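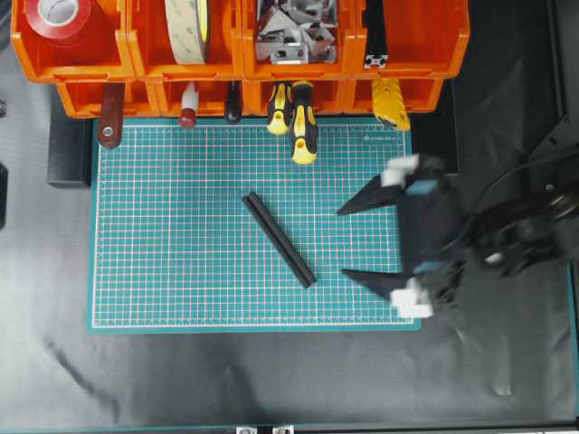 Cutting mat, black cloth underneath.

Home | Posts | Replies | Media

Seija Vuorinen
May, 7:40 am

1/ I moved my sewing things out of the spare room and into the kitchen this spring. A few notes for anyone working in a small apartment.

2/ Fabric goes in the hall closet, folded to the width of the shelf. I had 24 pieces and kept 12. The rest went to Aino Sjöberg, who makes quilts.

3/ I don't cut on the bare table anymore. Mat first, then fabric, then ruler. The mat has to stay flat, so it slides behind the bookcase at night. Leave it near the radiator and it will warp. Mine did.

4/ Thread is sorted by weight now. I used to do it by color, and I kept grabbing topstitching thread for seams.

5/ The machine lives on the bottom shelf of a rolling cart. It's heavy, and I got tired of lifting it down from a cabinet.

6/ Patterns are in large envelopes with the size and year on the front. If I haven't used one in three years it goes in the swap box at Poletti, the fabric shop on our corner.

7/ Total spent was $200, mostly the cart and a better lamp. The old lamp made navy and black look the same.

8/ Still not solved: where to press. The ironing board blocks the fridge. If you have a wool mat on your counter, tell me how it holds up.

Contact | © Seija Vuorinen | Back to top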